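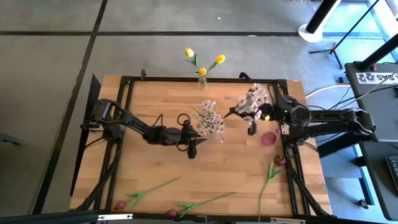
The Planula cutting beds open again to members this month, and the first daffodils and tulips will be ready before the end of it. Last year we grew more than people took home, and several members said they didn't cut much because the flowers never lasted. A few stems in a vase on a light wooden table, with flowers and vases grouped towards the middle, need very little from you apart from clean water and a fresh cut. The notes below come from Gwendolyn Kowalczyk, who has looked after the beds at Strickland Lane for 11 seasons.

## When to cut

Cut early in the morning or in the evening. Stems taken at midday in full sun droop and don't always recover. Daffodils can be cut while the bud is still closed but has bent over at the neck. Tulips want a bit of colour showing. Leave the daffodil leaves alone, as the bulb needs them for next year, and take only as much tulip leaf as you have to.

Bring your own bucket. The ones in the shed are for watering and keep going missing.

## At home

Trim the ends at a slant and stand the stems in deep cool water for a few hours before you arrange them. Daffodils leak a sap that shortens the life of anything sharing the water, so give them a jug to themselves overnight. After that they can go in with the tulips, provided you don't cut them again.

Change the water every other day and rinse the vase while you're at it. Gwendolyn doesn't use flower food and thinks most people put in too much. Tulips carry on growing after they're cut — if yours start leaning out over the rim, take a little off the bottom.

Wipe the base of the vase before you put it back. Wet rings on a pale wooden top are hard to shift, particularly if it's only oiled, and a cork mat costs next to nothing.
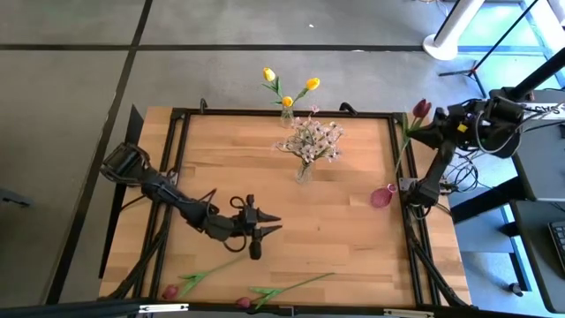
## Prices and seed

Members' bunches stay at £6, with the money going towards compost and the new hose. We sold 703 bunches last year, which covered both water bills and left enough over for netting.

The seed order from Irkov has arrived. There are 2,000 cornflower seeds to share out, along with some ammi and a tall scabious we haven't tried before. Packets are in the tin by the door. Please write down what you take.

Dahlia tubers will follow once the frosts are over. Anyone who wants a row for September flowers should put their name on the sheet in the shed, or tell Gwendolyn when she's on site.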